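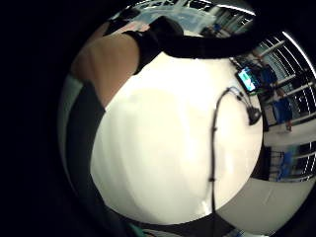 Forearm space is at a premium in Durnwood.

Search for news, places, topics... Go

Council's desk-booking system gives everyone the same desk

June 29, 2021

3 min read

Durnwood Council has asked its office staff to be patient with a new desk-booking system after it spent its first morning sending people, politely and with a map, to a desk by the second-floor photocopier.

The system, called Hirix, was brought in to manage the return to the council's main building, where 700 staff will share 400 desks. Under the old arrangement people simply sat where they had always sat, an approach the council's own report described as "informal but well understood". The new one asks each employee to log in the evening before, choose a desk, say how long they will need it and rate their previous desk out of five.

What Hirix had not been told, it seems, is that a desk can be taken. Bookings for desk 2 were accepted, confirmed and then accepted again. By mid-morning there was a queue beside it, and several members of the planning department had settled in at the windowsill, which is not on the system and has yet to be rated.

Jaidee, the firm that supplies Hirix, said the software had performed as designed. In a statement it explained that the building's floor plan had been loaded with "a default desk value" and that the other desks were visible only to users who had completed their profile. The profile page had been switched off at the council's request, to keep things simple.

The council has since switched it back on. Staff must now choose a profile picture and select a working style from a list which includes Anchor, Roamer and Hummingbird. The parking team are understood to have registered as Hummingbirds to a man and woman, and have declined to discuss it.

There have been other wrinkles. The system releases any desk left idle, and it judges idleness by whether the keyboard is being used. One officer went to make tea for her section and came back to find that her desk had been offered to a colleague in licensing, who was sitting at it and felt bad. Meeting rooms are handled by a separate product, Mevitz, which does not speak to Hirix and so happily books people into rooms on days when they have no desk to leave their coat on.

A further difficulty is lunch. Hirix counts it as a departure. Staff who want to eat and then carry on working have been advised to book two half-days at the same desk, with a gap between them, and to be quick with the sandwich.

Opposition councillors have asked why the building needed a system at all, and what it cost. The council has given a figure of £700 for the set of laminated signs explaining how to use it, and said the rest was commercially sensitive. It did confirm that the signs would have to be done again, as they direct users to the profile page by way of a button that has moved.

The union branch, which had been gearing up for a fight about chairs, said it was taking stock. Its members' main request is to be allowed to leave a mug somewhere. Personal items must be cleared at the end of each booking under the new rules, and the lockers meant to hold them have arrived without keys -- these are managed by an app.

Not everyone is unhappy. Several newer employees said they had met people from departments they did not know existed, mostly while waiting for the same desk. A small group from highways and adult social care have begun having coffee together and have asked whether the queue could be kept on one morning a month.

A full review will go to councillors in November. Until then staff are asked to report problems through the help page, which can be reached from any booked desk. Those without one may ring the front counter, where callers are being dealt with in the order they arrive, using a pad of paper.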